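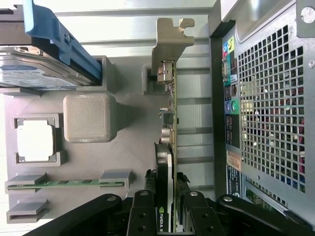

*Graphics card, NVIDIA logo on the shroud, over the gray tray of a desktop case.*

# Visit report: Nomell computer refurbishing plant, Vinmont

Written up 2020-06-03 from notes taken in January.

The plant takes in retired office computers, erases them, repairs what is worth repairing and sells the result in lots to schools and small resellers. What can't be sold is taken apart and sorted for material recovery. Nomell runs two public tours a year and I joined the winter one. I wanted to see how they grade used machines, as I have bought several of their lots over the years and never understood the difference between a B and a B-minus.

## Getting there

Vinmont is easiest by car. There is a bus, route 14, which stops at the gate of the industrial park, but the walk from the gate to the Nomell building follows a truck road with no sidewalk for most of its length. Visitor parking is on the north side. The sign for it is behind the sign for the tile warehouse next door, and two cars from our group ended up at the tile warehouse.

Check-in was at a counter beside the loading office. We were given heel straps, safety glasses and a badge. The heel straps were tested on a plate by the door. Mine failed the first time and passed after I moved the ribbon further down inside my shoe.

The tour was led by Noreen McGrath, the plant's process manager. She came from a printing plant and her explanations tended to start with paper flow. I mean that as praise: the route of the paperwork through this building explains more than the route of the machines does.

## Receiving

Pallets come in through three dock doors. Each one is weighed before the wrap is cut, and the weight is compared with the shipper's document. A pallet that is off by more than the allowed margin is moved to a fenced area and stays there until the customer has been called. The usual cause is that someone at the other end added a box of cables after the form was filled out.

After weighing, each machine gets a barcode label. The label goes on the left side panel, top rear corner, always. Laptops get it on the underside beside the vents. The position is written into the procedure because the shelf racks further on were built so that this corner faces out, and a label in the wrong place means pulling the machine off the shelf to scan it.

Asset tags from the previous owner are removed at the same station with a plastic scraper and a citrus solvent. You can smell the solvent from the dock. McGrath told us they had tried heat guns first, and that the adhesive on some tags turned to a brown film that took longer to clean than the original tag.

## Data erasure

This room is locked and we saw it through a window. Machines are connected to a local network and started from a small image that runs the erasure program, called Zelari. It was written in-house and is not sold. The operator sees one line per machine: serial number, drive serial number, method, percentage, result. A finished line is green or red and there are no other states. An earlier version had a yellow state for drives that finished with warnings, and it was dropped after an audit found that different operators were treating yellow in different ways.

Red drives are taken out and go into a steel bin with a slot in the lid. The bin is emptied into the shredder by two people who both sign. I asked about drives that are red because of a bad cable or a dead port. They are shredded as well. The cost of trying again was worked out and found to be higher than the resale value of the drive, apart from the larger solid-state models, which get one second attempt on a different bench.

The erasure network has 47 ports. The limit is the power feed to the room – the switches could take more. An upgrade had been quoted and not yet approved when I was there.

## Testing and grading

The longest part of the tour, and the part I came for.

A machine that has passed erasure goes to a test bench with a monitor, a keyboard and a power meter. The sequence is fixed:

1. Outside inspection, with missing screws and covers noted.
2. Side panel off, dust blown out in the extraction booth.
3. Power on, fan noise and power draw at idle recorded.
4. Memory test, one full pass.
5. Processor and graphics load, with temperatures logged.
6. All ports checked with a plug-in tester.
7. Grade assigned and printed on a second label.

The dust step comes before the load test for an obvious reason, but it was once the other way around. Machines were failing on temperature, getting sent to repair, being cleaned there and coming back as "no fault found." Moving one step removed a large share of the repair queue.

The load test was the most interesting to me. Nomell does not use a fixed temperature limit. The limit depends on the model, and for common models it comes from the plant's own log of earlier units. A desktop that runs well above the middle of its group is opened and the thermal paste is replaced, even if it is inside the manufacturer's limit. For models with few earlier units they fall back on a general table taped to the bench.

Desktops with separate graphics cards are a small part of the intake, mostly from drafting offices. The cards are tested in the machine they came in. If the power supply is rated under 550 watts and the card is one of the larger types, the card is pulled and sold separately, and the desktop is graded on its built-in graphics. This avoids returns from buyers who add a second drive and then see random shutdowns. Pulled cards are checked for bent brackets and worn fan bearings, bagged, and stored on edge in divided trays.

As for the grades:

| Grade | Function | Outside condition |
|---|---|---|
| A | All tests passed | Light wear only |
| B | All tests passed | Scratches, worn feet, faded keys |
| B-minus | All tests passed | Dent or crack that does not affect use |
| C | One stated fault | Any |
| R | Not for sale | Parts or recovery |

So B and B-minus are electrically the same. The difference is in the sheet metal and plastics. I had assumed that B-minus meant a weak battery or a slow drive and had been paying more for B without a reason. Battery condition is stated on its own line of the lot sheet, which I had been reading as the battery model code.

Grading of the outside is done by eye under a fixed lamp against a board of sample panels. The board had been remade recently, as the old samples had collected wear of their own from handling and the B scratch had turned into something closer to a B-minus.

## Parts recovery

Grade R machines are stripped in a side hall. This is hand work at standing benches: power supply, drives, memory, cards, cooler, board, cables, then the bare case. Screws are dropped into one tub and sold by weight as mixed steel. I asked whether any screws were kept for repairs and was shown a cabinet of drawers sorted by thread, with the drawer for the coarse case screws empty.

Bare cases are crushed into bales. Plastics are separated by the mark molded on the inside, and unmarked plastic goes to waste. According to the sheet handed out at the end, unmarked plastic makes up most of what the plant pays to dispose of, ahead of packing foam and damaged battery packs.

Boards are boxed and shipped to a smelter. The boxes are labeled "Âu" in black marker with a circumflex on the A. That is the name of the freight broker, and has nothing to do with the symbol for gold, though McGrath said that a driver had once refused a load until it was explained to him.

Noise in this hall was high enough that earplugs were handed out at the door. The extraction over the benches was good. There was no dust taste in the air, which I can't say for other recovery shops I have visited.

## Warehouse and lots

Finished machines are sold in lots by grade and form factor. The largest standard lot is 100 units and the smallest is a single shelf. Lots are not mixed by grade, but they may be mixed by model within one processor generation. A buyer who wants identical machines has to say so in the order notes, and will wait longer.

Packing is in reused cartons with new foam corners. Power cords are bundled separately in one carton per lot. The count of cords is checked by weight, with the same scale type as in receiving.

## Questions from the group

- *Do they accept machines from private owners?* On collection days only, and drives are shredded without an erasure attempt. The paperwork for a single drive costs the same as for a pallet.
- *Is an operating system installed?* Only if the buyer orders it. Default is an erased drive.
- *How long is the warranty?* It is printed on the lot sheet and differs by grade. C has none.
- *Can monitors be included?* They are handled at another site and have to be ordered there.

## Practical notes

The tour runs a little over two hours, nearly all of it standing. Closed shoes are required – one person in open-backed shoes was allowed only as far as the counter. Photography is permitted in testing and parts recovery, and forbidden in receiving, where customer names are visible on the pallets. There is a coffee machine in the break room but it takes coins only. Bring your own lot sheets if you have questions about past orders. They can be looked up by lot number at the counter after the tour, and it was there that I found the battery line I had been misreading.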